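3.2 Small items left on shared tables

What a pleasure it was to find that the plainest surfaces gave us the richest material! Over the Vedton study we logged 532 items left on shared tables, and 116 of them were small containers: bottles, jars, tubs, little boxes. We had expected papers and cups to fill the list. Small containers kept turning up, though, and how they rested on the table told us a good deal about how easily people found them again (a point Þórarinsdóttir raises for kitchen shelves, and one we were delighted to test on open tables). An upright box has a clear front and back. A bottle on its side takes up more room, points somewhere, and is easily passed over by a person looking for something tall.

We sorted every item by posture and by its distance from the nearest neighbor. Figure 3 gives a case with both postures on one brown tabletop, a white box standing and a small green-capped bottle lying down.

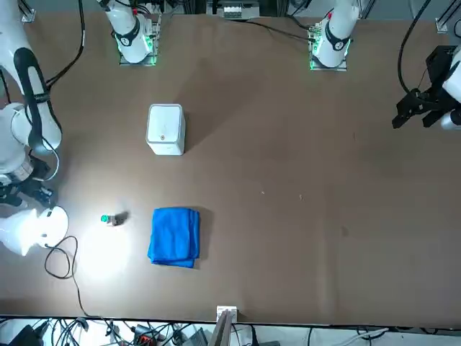

Figure 3. Standing and lying items on one table.

Strong light matters too, and we were glad to have kept notes on it from the start. In the December round we coded each table twice, and the two coders disagreed most often over pale items in bright patches. We return to those cases in Section 4, along with the Lerar tables.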